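Kerbridge Toy Library: Frequently Asked Questions

What is a toy library?

It works like the other kind, except the items have more corners. You join, you borrow up to four things, you bring them back in three weeks, and your living room gets a little of its floor returned to it.

How much does it cost?

Membership is $27 a year per household. Grandparents with their own address need their own membership. Grandparents with a convincing story about their address should take it up with Wayne Birkett at the front desk, who has heard it.

Where are you and when are you open?

We're in the old Lonico shoe store, next to the bank. The sign still says Lonico because taking it down costs more than a year of puzzles. We're open Tuesday through Saturday, 10 to 4, and until 7 on Friday. We close for the last two weeks of December, when everybody has plenty of toys and no interest in ours. Items due in that stretch are due when we reopen.

How many toys do you have?

The catalog lists 700. The shelves hold fewer. If you moved away with the marble run, we would still like it back.

What ages do you cover?

Babies through age 13. Teenagers may borrow the board games if they can stand being seen in here.

Can I reserve something?

Yes, by phone or at the desk. We hold it for five days. The big train set has a waiting list, and offering us baked goods won't move you up it. We will eat them, though.

My child lost a piece. Are we in trouble?

No. Tell us which piece and we'll note it on the tag. Small losses are free. If the missing piece is the whole point of the toy (the ball from the ball drop, say), we ask you to chip in for a new one. Please don't slip in a substitute. We have opened a chess set and found a thimble, a bottle cap and a very old grape standing in for the pawns.

My child chewed a piece.

Wash it and tell us. If the teeth marks are deep enough to identify the child, we'd call that damage.

Do I have to clean toys before bringing them back?

Wipe them down, please. Mild soap and a damp cloth will do for most plastic. We clean everything again before it goes out, so you don't need to be a hero about it. Soft toys go in the bag marked LAUNDRY, including the ones that "look fine."
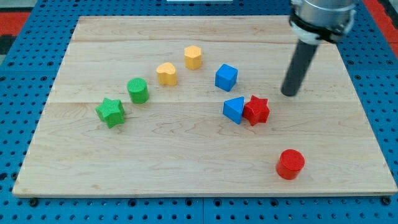
What should a first-time borrower take home?

Blocks. Parents tend to march straight to whatever has batteries, and we see many of those items back by the weekend, often with the batteries removed. Ilaria Orlandini, who runs our Saturday sessions, starts toddlers on a handful of chunky shapes in bright colors. A green star and a green cylinder make a good first pair: same color, different shape, and only one of them rolls under the couch. Leave the alphabet for another visit. Your two-year-old isn't behind, whatever your sister-in-law says.

Do you take donations?

Gladly, if the toy is complete, clean and not recalled. Bring it during open hours and let us look at it first. Boxes left on the step overnight belong to the raccoons. We can't take car seats, cribs, helmets or anything that sings with no off switch.

Can you fix our broken toy?

Possibly. Tullio Villa has a repair bench in the back on Thursdays and will look at members' toys for the price of parts. He likes wheels, hinges and wind-up motors. He doesn't like glitter.

What if I'm late?

A dollar a week per toy, up to the price of the toy. Our record is 289 days, for a floor puzzle of a barnyard. It came back with every piece, so we let them off.

Can I quit?

Any time. Bring back what you have and we'll cancel your card. Please check under the couch first.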